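Reaction boards and hand rehabilitation: what helps people keep practising?
Okby project, final report

1. Background

After a wrist or hand injury, patients are usually given exercises to do at home. Many stop within a few weeks. Our project looked at why this happens and what a clinic could change cheaply. We worked from published leaflets, a search that returned 3,268 articles, and visits to two clinics, Felteck and Asante.

2. Method

We screened the articles by title and abstract, then read the ones that dealt with home practice. At the clinics we asked therapists which exercises they gave out and how they explained them. We did not speak to patients, as our ethics approval did not cover it.

3. Findings

Leaflets were the most common aid. Most were text only, and several used words such as "opposition" without saying what they meant. Therapists preferred tasks with a clear start and finish – pegs, buttons, coins – over squeezing a ball.

Pegboard work came up at both clinics. It trains the pinch between thumb and fingers and is easy to make harder by using smaller pegs.

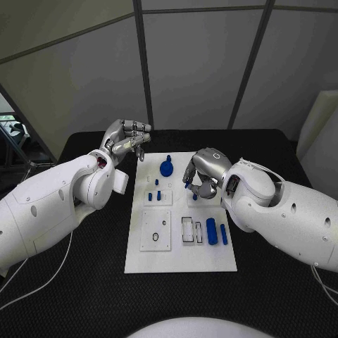
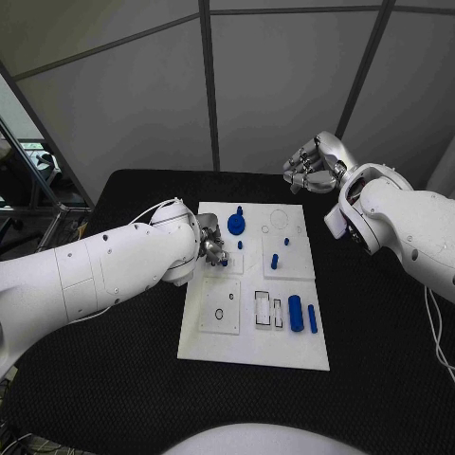

4. Discussion

Short sessions seem easier to keep up than long ones. Felteck suggests five minutes, four times a day, and Asante leaves it to the patient. We could not say which works better from what we had.

5. Limits

Two clinics is a small number, and both are in the same town. Some of the articles were only available as abstracts.

6. Next steps

A rewritten leaflet in plain words is being drafted under the name Bronis. It should be ready for comment in January.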